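Report the Attempts That Failed
Vlastimil Štěpánek
25 May 2018

Laboratories that work on robot manipulation have grown used to reporting a single number, the share of trials in which the robot completed its task. In this essay I argue that the number should no longer be accepted by itself, and that every published result should come with a full record of its failed attempts.

Our own group reached this view slowly. In April we closed a sorting study of 3001 trials, carried out with small tabletop arms and everyday containers. The success rate was respectable and would have filled one line of a table. When Bit-na Seol went back through the failures, she found that some 400 of them shared one cause: the arm had chosen a sound target and then approached it from a side where the rim of a neighboring container stood in the way. Our summary figure gave no hint of this. A reader would have concluded that the method chose poorly, when its choices were good and its paths were not.
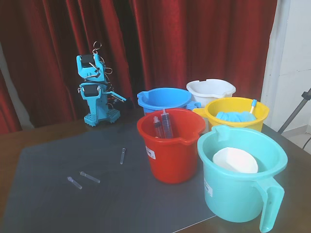 Photo: Janaína Barbosa / Sarnari Laboratory

Arrangements of this kind are harder than they look to an outsider. Buckets and jugs are grouped closely, one partly hiding the next, and small clear tubes lie on a gray mat. Clear plastic is difficult for most vision systems, and a spout or a handle changes the space available to an arm. Two laboratories may both write "tabletop sorting" in their abstracts and mean very different levels of difficulty.

The usual objection is cost. Yung-ching Yuen has put it to me that labeling failures by hand takes time that small groups do not have. The concern is fair. Our labeling used seven categories and was slow work at first. Even so, a group that can afford to run 800 trials can afford to say why the unsuccessful ones ended as they did, if only in a sentence each.

Journals and funding bodies should make such a record a condition of publication, beginning with work paid for by the public.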